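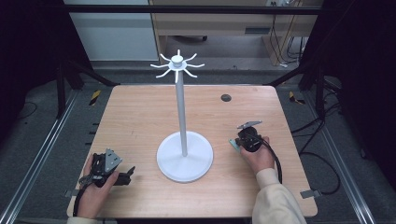
I've packed jewellery displays at Wumwood for fourteen years, and until last spring the cleverest machine in the building was the tape dispenser. Then the firm decided that the fiddly end of the job should go to robots, and somebody had to show them how it's done, so these days I spend my mornings in a room with a dark grey carpet and a gripper in each hand. The stands are what we practise on most. You get a flat round base, a slim pole and a crown of curved white hooks at the top, eight of them, and every one sticks out in a different direction, just waiting to catch your sleeve. With fingers I can hang a stand full of necklaces while thinking about my tea. With two black jaws and a cable down each wrist I was all over the place for the first 3 weeks!

The system is called Sevana, and it came to us through a firm called Pretance, who sent two very patient people and an awful lot of cable. The idea is that you do the job with the grippers, over and over, and the recordings go off to teach the arms out on the floor. My target is 30 good goes before lunch. A good go means no drops, no knocking the stand, and no muttering (I made that last one up, but I do try).

What I hadn't expected was how much I'd have to think about my own hands. I always steady a pole low down with my left before I reach for a hook with my right. I had no idea I did that until one of the Pretance pair asked me why, and I couldn't tell her. I went home and watched myself hang up mugs.

Out on the floor it's a mixed picture. There were 21 of us on displays when the arms arrived and there are still 21 on the payroll, but only half are doing what they did before. Some have moved to checking, and a few look after the arms, which mostly means untangling a chain and pressing the green button again. The lifting has gone, and my shoulders are very glad of it. So has a lot of the talk. We used to stand four to a bench and put the world to rights, and now you might be the only person on your row until the tea break at ten.

The money is a sore point. Teaching pays a little extra by the hour, checking doesn't, and the people checking reckon theirs is the more tiring job. Having done a fortnight of it in March, staring at clasps until my eyes went funny, I'm inclined to agree with them. We've asked for everyone to take turns and management are thinking about it.

Our sister site at Salcedo went the other way and put the arms in first, then asked the packers to help when the chains kept knotting. I went over for a day to see them and the mood was grim. At least we were in the room from the start, and we got some things changed. The table was too high for me to begin with. The grippers pinched if you held them the way the booklet said. Both got sorted within days of us moaning about them.

Do I worry I'm teaching myself out of a job? Of course I do, usually at four in the morning. My contract for the teaching work runs to the end of the year, and then we're meant to sit down and talk about earrings, which are smaller and far worse.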